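¿Merece la pena una celda de dos brazos para preparar vasitos de fruta?

Publicado en Equipamiento y maquinaria

obrador_pequeño

Llevo un obrador de comida preparada y en temporada sacamos 600 vasos de fruta al día, casi todos para oficinas y un par de gimnasios. El cuello de botella es siempre el mismo: coger fruta blanda de bandeja y meterla en el vaso sin machacarla. Un comercial de Hitow me ha ofrecido una celda de sobremesa con dos brazos, de una marca que se llama Varnutell, y me la pinta como si fuera a pagarse sola antes de Navidad.

Me piden 4000 euros de entrada y luego una cuota mensual a 4 años. En la cuota va "soporte", sin más detalle. He preguntado dos veces qué incluye y las dos me han mandado el mismo folleto. Tampoco me dicen los vasos por hora, me dicen que "depende de la aplicación". Ya sé que depende, por eso les he explicado la mía.

Mi pregunta es para quien haya comprado algo así o haya estado cerca: ¿qué partidas me estoy dejando fuera del presupuesto? ¿Y tiene sentido que sean dos brazos, o con uno y una cinta voy igual? No tengo técnico en plantilla, tengo un cuñado que arregla cámaras frigoríficas.

Gudrun Grube

Te contesto con lo que anoté cuando me tocó valorar un equipo parecido para una cocina central. Al final no firmamos, así que léelo sabiendo de qué pie cojeo.

Lo primero, olvídate del vídeo comercial. Los vídeos van acelerados casi siempre y el vaso sale perfecto porque han grabado hasta que salió perfecto. Pide ver la celda trabajando con tu fruta, con tu vaso y con una bandeja desordenada, y ponte al lado con un cronómetro durante una hora entera. Si te dicen que eso hay que presupuestarlo aparte, ya tienes un dato.
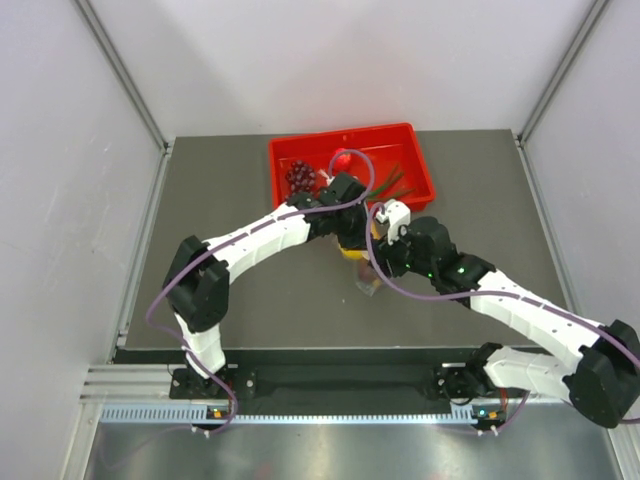

Lodeck, 28 de junio de 2019. Dos brazos blancos, una bandeja roja con uvas y unos tallos verdes finos, y las dos pinzas juntas delante de la bandeja, con una pieza amarilla entre medias y un vaso translúcido debajo. Fíjate en cuánto sitio ocupan los brazos para una bandeja y un vaso. Y fíjate en los cables morados, que van siguiendo cada brazo por fuera y hacen un bucle por encima de la muñeca. Uno pasa por encima de la bandeja. En un laboratorio me da igual. En un obrador pregunto quién limpia ese cable, con qué producto y cada cuánto hay que cambiarlo, y quiero la respuesta por escrito.

Partidas que en la oferta que yo vi no aparecían o aparecían en letra pequeña:

Pinzas de recambio. Las puntas que tocan alimento se gastan y hay que tener otro juego en el cajón.
Certificado de contacto alimentario de la pinza, no del brazo. Te enseñarán el del brazo.
Puesta en marcha y ajustes posteriores. Si cambias de vaso en marzo, ¿lo reajustan gratis?
Formación para la persona que la va a atender cada mañana.
Las horas de esa misma persona. Alguien tiene que rellenar la bandeja y retirar los vasos, y ese sueldo lo sigues pagando.
Transporte y retirada si la devuelves.

Sobre uno o dos brazos: con dos, uno puede sujetar y el otro soltar, y eso ayuda si el envase se mueve o si la pieza hay que orientarla. Con el vaso encajado en un soporte y fruta del tamaño de una uva, yo pediría presupuesto de uno solo y que me demostraran que el segundo aporta algo. No he visto todavía a un vendedor empezar por ahí.

Y cuatro años de cuota me parecen una barbaridad para un equipo del que no te dan ni la cadencia. Pide alquiler de 7 semanas en plena temporada. Si no quieren, mal asunto.

Bagheri

Haz la cuenta al revés. Divide lo que te cuesta al mes entre los vasos que llenas y compáralo con lo que te cuesta una persona por vaso. A nosotros con otra máquina (una dosificadora, nada de brazos) la cuenta no salió ni poniéndole cariño. De Varnutell no sé nada, no la he visto en ningún sitio.

lunares82

compra la fruta ya cortada y te quitas el problema

obrador_pequeño

Gracias, Gudrun, lo del certificado de la pinza no se me había ocurrido y se lo he preguntado esta mañana. Me ha contestado que "el brazo está certificado", tal cual. Les he pedido prueba en mi local con uva y fresa, precio de un solo brazo y el detalle del soporte. Lo de la fruta cortada no me vale, lunares82, me aguanta medio día y encima suelta agua. No firmo nada hasta que me lo manden todo por correo.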